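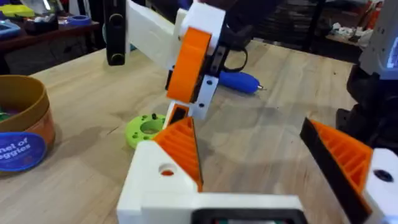
Writing About Exhibitions, Handout 4
Reading the wall text against the work
Abdelkrim Ait Brahim
20/10/2021

Last session we read the press release for Pimcombe, the group show at the Kellari gallery. It runs to 519 words. I asked you to underline every claim that a visitor could check by standing in the room. Most of you underlined the dates and the list of materials, and very little else.

I don't think that makes it a bad text. It does make it a hard one to argue with, and I suspect that's part of the appeal for the people who commission this kind of writing. "The work interrogates memory." Whose memory? How would the work look if it failed to interrogate it? If you can't imagine the failed version, the sentence is doing no work and you should not repeat it in your review.

Terms to be careful with

Liminal. Usually means the artist used a doorway or a hallway.
Practice. Fine when it means what someone does over years. Too often it covers for having seen one piece.
Invites the viewer. Ask what happens to the viewer who declines.
Site-specific. Check whether the piece has been shown anywhere else. The Amrani installation was called site-specific in August and then traveled to a second venue with the same label.

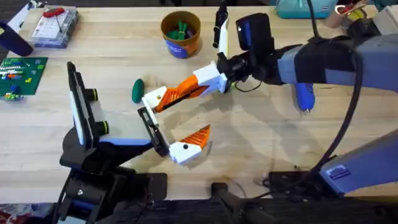 On length. The catalog essay for Worance is 1286 words, and the first 633 of them come before any single work is named. Some of you defended this as context. I'm willing to be persuaded, but read that opening again with the title of the show covered and tell me which show it belongs to. I tried it and could have attached it to three others I saw this year.

A fair objection, raised in class: abstract language may suit art that resists plain description. Possibly. I would still like to see the plain description attempted first, so we know what is being resisted. Size, material, where you stood, how long you stayed. Critics who skip this step are asking for a lot of trust.

For next time

Visit one show without reading anything on the walls. Write 12 sentences on a single work, with no adjectives of praise. Then read the wall text and mark where it contradicts you. Bring both. Don't revise the first after seeing the second; I can usually tell.

The Kellari text is in the course folder, with my underlining removed.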